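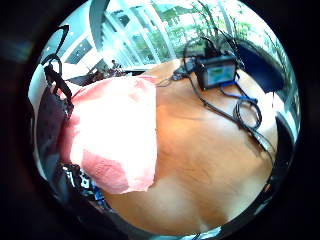

Plokcombe se visite mieux hors saison, et j'y ai passé 6 jours en février sans jamais faire la queue. La ville est petite, construite en pente au-dessus du port, et presque tout ce qui m'intéressait se trouvait à pied depuis la gare. J'avais loué une chambre à la pension Galis, dans la rue qui monte derrière la halle aux poissons. La salle du petit déjeuner a des tables en bois du même brun orangé que celle de la photo, et c'est là que je dépliais ma carte chaque matin avant de décider quoi que ce soit.

Pour venir, il faut prendre deux trains. Le premier est rapide, le second s'arrête partout et longe la côte sur la fin du trajet. Il vaut mieux s'asseoir à gauche dans le sens de la marche. La correspondance est courte mais les quais sont voisins. J'ai payé 46 euros l'aller simple en réservant trois semaines avant. Sur place, les billets de bus se prennent auprès de la compagnie Skokex, à la borne de la gare ou directement au chauffeur, un peu plus cher dans ce cas. La borne refuse les billets de banque.

Le premier jour, j'ai fait le tour de la vieille ville. On entre par la porte basse, on monte vers l'église, on redescend par les escaliers du côté du port. L'église ferme entre midi et quatorze heures. L'intérieur est sobre, peint à la chaux, avec une tribune en bois et des maquettes de bateaux suspendues à la voûte. Le clocher ne se visite pas en hiver. J'ai mangé une soupe de poisson dans un café de la place, correcte, servie avec beaucoup de pain.

Le deuxième jour, il a plu toute la matinée et je suis resté au musée maritime. Il est plus grand qu'il n'en a l'air de l'extérieur. Les salles du bas sont consacrées à la pêche et aux conserveries, celles de l'étage au phare et aux naufrages. Les cartons sont traduits en anglais, pas en français. La dernière salle présente une série de cartes marines annotées à la main par des pilotes du port, et j'y ai passé plus de temps que dans toutes les autres. 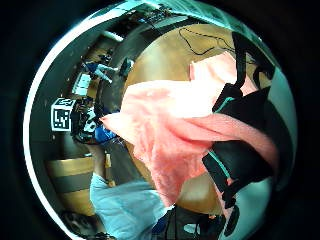

Rose saumon et gant noir.

La sortie que je recommande est celle de la pointe de Wada. Le sentier part du bout de la jetée et suit la falaise jusqu'au phare, puis revient par l'intérieur, à travers des prés et un hameau. La boucle fait 18 kilomètres. Je suis parti à huit heures et demie, j'étais de retour un peu avant la nuit, avec une longue pause au phare. Le balisage est bon à l'aller. Au retour, il y a un carrefour sans panneau après le hameau : il faut prendre le chemin qui descend, celui qui monte finit dans une ferme. Le terrain était très boueux par endroits et mes chaussures de ville n'auraient pas suffi. Il n'y a rien à acheter en route, ni eau ni nourriture, le kiosque du phare étant fermé jusqu'à Pâques.

Ceux qui ne veulent pas marcher autant peuvent prendre le bus jusqu'au hameau et rejoindre le phare par la partie la plus courte. En hiver, il n'y a que deux départs, un le matin et un en milieu d'après-midi. L'horaire affiché à l'arrêt n'était pas à jour quand j'y étais, celui de la gare l'était.

Pour les repas, j'ai vite pris des habitudes. À midi, des sandwichs au hareng achetés à la halle. Le soir, la cantine du port, qui sert jusqu'à vingt heures seulement — après, il reste la pizzeria en face de la gare. Le plat du jour change peu : poisson grillé, pommes de terre, chou. La pension Galis propose aussi un dîner sur demande, à réserver le matin même. Je l'ai pris une fois, le soir de la marche, et j'ai bien mangé.

La chambre était simple et bien chauffée, avec une fenêtre sur la cour. On n'entend pas le port. La douche est sur le palier pour les chambres du dernier étage, ce qui n'est pas précisé au moment de la réservation. Si c'est important pour vous, demandez le premier étage. Le wifi fonctionne en bas, beaucoup moins bien sous les toits.

Les deux derniers jours, je n'ai pas fait grand-chose. J'ai pris le bac pour l'autre rive, où il y a une plage de galets et un ancien four à chaux, et j'ai lu au café. Quatre jours suffisent pour voir la ville et faire la marche. Le bac, lui, ne circule pas par vent fort : renseignez-vous au guichet du quai avant de traverser, et gardez la monnaie pour le retour, la caisse de l'autre rive ne prend pas la carte.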